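I've been buying towels from Gallura for longer than I've held most opinions, so when the old set finally went to the dog I ordered the Amano range without much thought. That was in January. I've now washed them enough times to be rude about them with some authority.

The set is two bath sheets, two hand towels and a bath mat, and it comes in a colour the website calls Dusk. It's purple. There's a stripe option as well, for people who find plain purple too calm.

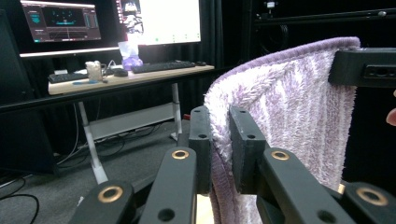
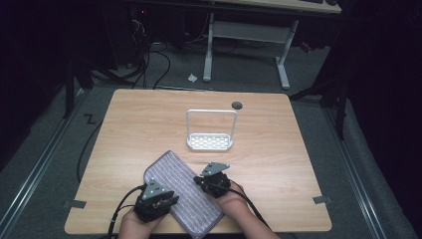
**Do they dry you?**

After the fourth wash they do, and very well. Before that they push the water around your back like a squeegee. New towels leave the factory coated in softener so that they feel lovely in the shop, and you have to wash it out before they're any use. Skip the fabric conditioner for those washes and, if you can bear it, for the rest of their lives.

## Feel

Very good, I'm sorry to say. I was hoping to be let down, having paid what I paid. The pile is deep and a bit springy, and it has stayed that way on a line in the garden, where my previous towels used to set like roof tiles. A tumble dryer makes them softer still, though mine takes two full goes to get a bath sheet dry and sounds unhappy throughout.

That's the main problem with a thick towel. It drinks a great deal and it doesn't like giving it back. In summer I can hang one over the bath after a morning shower and it'll be ready by bedtime. In winter, in a house with one bathroom radiator and a window that has been painted shut, it's still clammy the next day, and by the day after it has started to smell like a swimming bag. If you have a heated rail, ignore this paragraph and enjoy your life.

## Fluff

The first wash produced enough lint to knit a smaller towel. Wash them on their own. I didn't, and I have a black jumper that is now a sort of lavender tweed. It calmed down by the third go and these days the filter comes out with a thin grey scrap on it, same as with anything else.

## Size

A bath sheet, for anyone who has only met bath towels, is the one that goes all the way round. I'm not a small person and it closes with overlap to spare. It's also far too big for my washing machine to take more than two at a time, and it won't fold to fit a normal airing cupboard shelf unless you do it in thirds lengthways first. I've got used to this. My family haven't, and the cupboard door no longer shuts.

The hand towels are fine. There's a limit to how much one can say about a hand towel.

## The mat

I nearly didn't bother with the mat, and it has ended up as the part I'd buy again first. It stays flat, it goes in with the towels at 40, and it has a bit of weight to it, so it doesn't follow you out of the room stuck to your foot. There's no rubber backing. On tiles that makes it slide if you arrive at speed. I put a bit of the netting stuff you get for rugs underneath and haven't gone over since.

## Hanging loops

One per towel, on the short edge, stitched in with what seems to be optimism. Two of mine have gone already. I sewed them back with button thread and they're now the strongest part of the towel. For this money I shouldn't be getting the needle out.

## Against the others

Before these I tried a pair from Cullgate, which cost less than half and dried faster, and went bald down the middle inside a year. My sister swears by Sivumow, the waffle ones. They take up no room at all and dry in no time, and using one is like being patted down with a cereal. She says I've been spoiled. Her guest bathroom says otherwise.

## Price and returns

I paid full price, which was daft, as they go on sale every few weeks. You get 14 days to send them back, unwashed. Given that you can't tell what they're like until they've been washed four times, I'd call that generous only in spirit.

Buy them in the sale, and get the mat even if you skip everything else. Plain if you can. I went for the stripes and one of the hand towels has faded a shade lighter than its twin, and I notice it every single time I brush my teeth.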